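Questions about the Cendier Film Club

How do I join?

Fill in the form at the front desk of the Cendier or send us an email with your name and phone number. Membership runs from September to the following August. If you join partway through the season you pay for the months that are left. Your card will be at the box office within a week.

What does membership get me?

Entry to every club screening on Monday nights, a discount on regular shows, and a vote on the spring program. It does not cover special events with a live guest or a live score, which are ticketed separately.

Can I come without being a member?

Yes. Single tickets go on sale at 6:30 p.m. on the night, after members have been seated. We have 2 screens and the club normally uses the smaller one, so popular titles do fill up.

What kind of films do you show?

Mostly older films and foreign releases that never got a proper run in town. Last season had a lot of crime pictures, two silent comedies and a short series of remakes shown next to the films they were based on. We do not show anything that is playing at the multiplex that month.

Who picks the program?

Bonifacio Pastor puts together the fall season. The spring season is voted on by members from a long list. The ballot last year drew 705 votes, and the Plumov double bill won by a wide margin.

Are foreign films dubbed or subtitled?

Subtitled, unless a dubbed print is the only one we can get. The listing will say so. We ran the dubbed version of Drirketti last winter for that reason and several people asked for their money back, so please check before you buy. 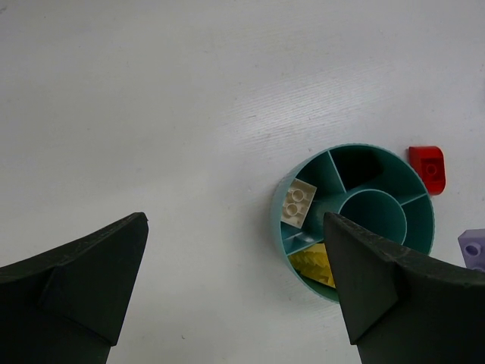 Round teal-green container on a white tabletop.

Do you show films on actual film?

Sometimes. The larger screen still has a working 35mm projector and Unai Bermúdez runs it. Prints are expensive to ship and many distributors will only lend to archives, so expect two or three a season. Everything else is digital. Prints are marked 35mm in the listings – if it isn't marked, it's a digital copy.

Why was Yazzie pulled from the schedule?

The rights holder withdrew it a week before the date. We were offered a disc copy but the transfer was poor and we turned it down. Tickets were refunded to the card used. If you paid cash and haven't collected your refund, bring the stub to the box office.

Is there a discussion afterward?

Usually, in the lobby, for half an hour or so. You don't have to stay. Please hold any talk about the ending until you are out of the auditorium, as some people like to sit through the credits.

Can I suggest a film?

Yes, by email or on the sheet at the front desk. The suggestion list currently has 1,321 titles on it, so it may be a long wait. Suggestions with a known distributor get looked at first.

Can I rent the theater for my own screening?

The smaller screen can be rented on weekday afternoons. You need to arrange the screening license yourself and show us a copy beforehand. Owning the disc does not count as a license.

What if I lose my membership card?

Give your name at the box office and we will look you up. Replacement cards are free the first time.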